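Reviews > Benchmarks & Kits > Robot assembly

Nestik PC assembly benchmark: a review from somebody who has lost to it
Posted in September by the bench reviews desk

I have built enough desktop computers to know that the last millimetre is the unpleasant one. Nestik, the benchmark kit from Walczak, is built entirely out of last millimetres. You get a moulded parts tray, a task list of eight insertions and removals, a scoring script and 1000 recorded demonstrations by remote control. You supply the robot, the computer and the patience.

The method that comes with it is called Flumell, and it's the reason most people will look at the kit at all. A policy learns from the demonstrations in the usual way, then spends a second stage practising only the final approach, with a wrist camera and a fixed camera feeding it together. The claim is that 2000 short practice attempts at the fiddly end are worth more than another thousand full demonstrations. I was ready to be rude about this. I am now only slightly rude about it.

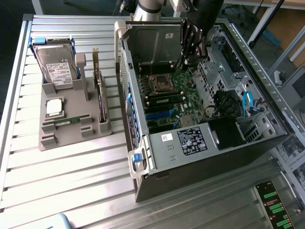
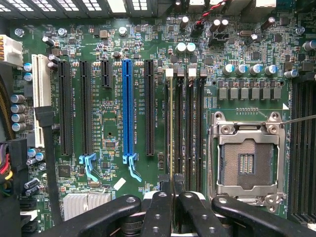
The bench view and the gripper's own view of the tower.

Memory modules are where Flumell earns its keep. Our old baseline, Ralliter, would line a module up nicely and then lean on it like a man waiting for a bus. Flumell feels for the slot, backs off a touch, and tries again at a slightly different angle. It took the robot about 3071 attempts across all tasks before I stopped keeping the log, and by then memory had gone from our worst task to one I would leave running while I fetched a coffee. A small coffee.

The processor is another matter. The paper treats picking it from the tray and lowering it into the socket as one task, and scores it as one. I think that's a mistake. Our pick was dependable, our placement was a coin toss, and a single number hides both. Anybody who has bent a socket pin will want those results kept apart, preferably in separate rooms.

The tray itself is good. Parts stand where you put them, and resetting between runs is quick enough that you don't begin to resent the tray, only the task. I would have liked a spare in the box. The setup notes are thin on lighting, and lighting matters a great deal when half the things you're looking at are shiny. We lost an afternoon to a reflection.

I'd also question the scoring script, which counts a drive as fitted once it stops moving. So does a drive that has jammed. We added a gentle tug at the end of each run and watched our scores drop to something more believable.

Worth having if you already own the arm and want a test that fights back. If you only want the method, read the Flumell paper first and try the second stage on your own parts. Four stars, one withheld for the tug.

Tagged: manipulation, insertion, imitation learning, benchmarks
Contact the reviews desk | Copyright and reuse | Back to top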